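Wistow Tile Planner: data card

Maintained by Neville Bloxham and Edgardo Espiritu for Zeltia, Groltville site.

Purpose
Wistow selects the order in which two arms handle the tiles of a number puzzle and assigns each tile to an arm. It accompanies the Soomro perception module, which reports the printed numeral and the angle of each tile.

Contents
The release holds 376 episodes. Wrist and overhead views are stored separately and share one clock. 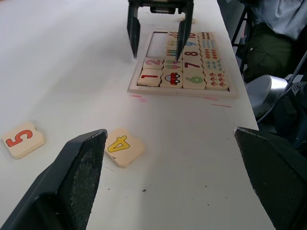
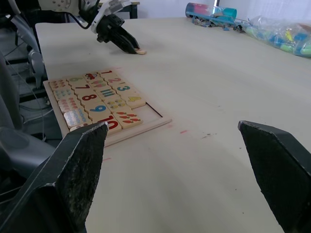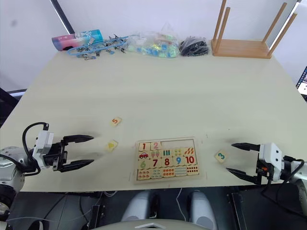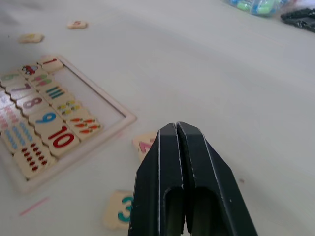

Number puzzle task. First, second and fourth: wrist views. Third: head view.

Known limits
Tiles partly hidden by a finger may be reported without a numeral — the planner then requests a second view before assigning an arm. Some 70 episodes contain at least one such request. Picture tiles are matched by position only.

Use
Set arms to 2 in the planner settings before replay. Corrections should be sent to the maintainers with the episode number.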